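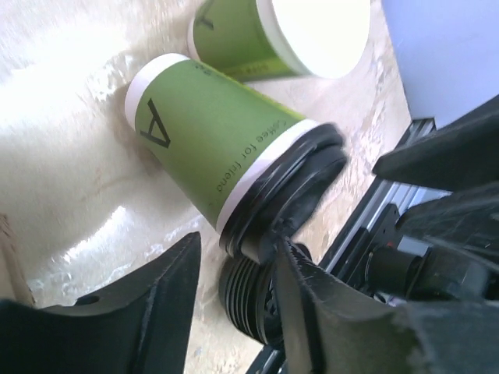 ## Open day at the Jafri roastery, 25th May

I'd been meaning to get over to Pulluvbridge since December, and the open day finally gave me a push (it's 13 miles on the slow bus, so I do need pushing). Tickets were £3, and there must have been a queue for every single thing!

My favourite bit was the cup table. I've gone right off plain white cups now - these are a lovely olive green, one with a black lid on, and "Coffee for friend" in tiny letters by the rim. I'd have taken a stack home if they'd let me.

The tasting went on for 20 minutes and I liked the Nudamberg blend best, all toffee and a bit of orange peel. The dark one was too smoky for me, but the couple next to me bought two bags of it.

Parking is round the back if you're driving, and the loos are up the stairs by the shop.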